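Search the notebook
Go

May, bench 2, fruit tasting prep

Started 9.10. Plums from Seyoum, apples from the Foron crate. Both on the dark side this time, good for the skin colour chart, bad for telling bruises. Checked by thumb instead.

Weighed what I could before the scale went funny again. Biggest apple 342 g with no sticker, biggest plum 125 g. Scale needs the Sernach battery, not the cheap one, the cheap one drifts after ten minutes or so. Have written this on the lid. Again.

Washed everything in cold water, no soap, dried on the blue cloths. Stalks left on where there were any. Ka-ming Chuang wants the plums NOT chilled before tasting - last batch went straight from fridge to plate and everyone wrote "sour" and nothing else. Out by 11 then, windows shut, wasps.

Things to sort:
- Horkuline wipes, nearly out
- labels smudge if the skin is damp, use the tie-on ones
- score sheets still say pears at the top!!
- knife for the apples, the serated one tears

Plums: firm at the shoulder, bit of give by the crease. Tried one from the bottom of the bag, sweet, stone came away clean. Second one less so. Would say two more days for the rest but we havent got two days.

Apples: mealy? One was, one wasn't. Need to cut a few more before I put that in the write up. Skin is thick and a bit bitter on its own, flesh fine.

White top wiped down before and after. Trays and bowls go back to the left hand cupboard, not the sink shelf - whoever keeps doing that.

Plum, and apple in the green bowl.

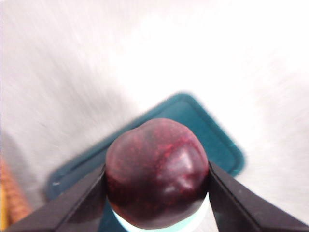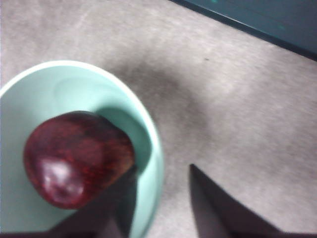

Left to do: cut the test apples, finish colour chart, ring Foron about the short crate.

Last updated: May, 16.40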